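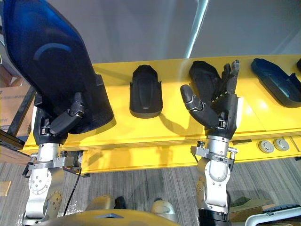 A reader wrote in after my last column to say that demo days are a waste of gas, that everything on show has been rehearsed to death and you learn more from the spec sheet. I get it, and I've sat through a few of those. But I drove out to Plurnville in October for the Tasier open day anyway, and I came home with six pages of notes and a sore neck from leaning over the rope, so let me make the case for going.

Tasier is the two-armed handling robot from Derkach, the one with full hands where most of its competitors have a suction cup or a pinching gripper. The job they had it on was molded parts: dark, curvy, shell-like pieces in black and dark blue, laid out along a bright yellow shelf. The robot picks them up, turns them, sets them down again or passes them to a bin. It sounds dull. I watched it for most of the afternoon.

Look at the left hand on that big blue piece. The fingers are curled up against the underside, and the part is large enough to overhang the end of the shelf. With a suction cup I'd want a nice flat patch to grab, and a curved part like that doesn't offer you much. The hand just goes under it, the way you'd carry a serving platter. The right hand, meanwhile, can be doing something else altogether, and it was a treat to see the two arms run separate little errands and then come together when a part needed both of them.

Build quality is very much my kind of thing. The wrists are aluminum plates and bolts and you can see how it all goes together, clamp ring and brackets and everything. No plastic shroud over the interesting bits! The engineer running our session had a wrist joint apart on a bench at the back and let anybody who asked turn it by hand. It moves like a good bicycle hub. The fingers are black with metal at the knuckles, and Derkach sells them one at a time, so a bad finger doesn't mean a new hand. I wish more companies did this.

Now for the numbers, which were up on a board by the door and which I copied down. The unit in the demo had done 1,713 picks since its last finger service. Derkach recommends checking the finger pads every 1,000, so they were well past it, and when I asked, the engineer said yes, they wanted to see how far it would go. Good answer. In the last long run before the open day it handled 924 parts and dropped 2 of them. Both were the same shape, one of the black domed covers, and both went on the release, when the thumb was slow to let go. They had the clip of one of the drops and played it for us twice, once slowed down. That won me over more than any of the clean runs did.

What I liked less. It isn't quick. A person who packs parts for a living would leave it behind before the first coffee break, and the pause before each grasp, while it settles on where the fingers ought to go, gets long when two parts are sitting close together. Glossy surfaces seem to bother it too. They had to pull down a blind partway through the afternoon when the sun came in on the shelf, and it picked better after that. If your shop has skylights I'd ask about this early on. And the teaching software, Grondavia, needs work. You show the robot a new part by guiding the hands yourself, which is great fun (they let us try!), but then you have to name and save every grasp on a screen that looks like a tax form. I lost one of mine by tapping the wrong arrow and there was no undo. A new version is supposed to fix that, though I couldn't get a date out of anyone.

The hands-on slot was the best part of the day. You get ten minutes, a headset and a pair of gloves, and the arms follow you. My first few grabs were terrible. I kept closing the thumb too soon and shoving the part along the shelf, and then somewhere in there it clicked and I got a black one up, turned it over and put it back standing straight. I may have cheered. The delay between your hand and the robot's is small enough that you stop noticing it, and after a while I was reaching for things without thinking about the gloves at all.

So who is it for? If you run one part all day long, buy something simpler and faster. If you've got a small shop with a shelf full of odd shapes that change every few weeks, I'd want this on my list, with the caveats about light and about Grondavia. Derkach wouldn't give a price on the day and quotes by the job.

To go back to my reader: the spec sheet doesn't mention the slow thumb. It doesn't mention the blind either. Sign up for the next one, take the earliest hands-on slot you can get, and bring one of your own parts along in your bag. They'll let you try it if it fits in the hand. Mine was a pump housing and it took four goes.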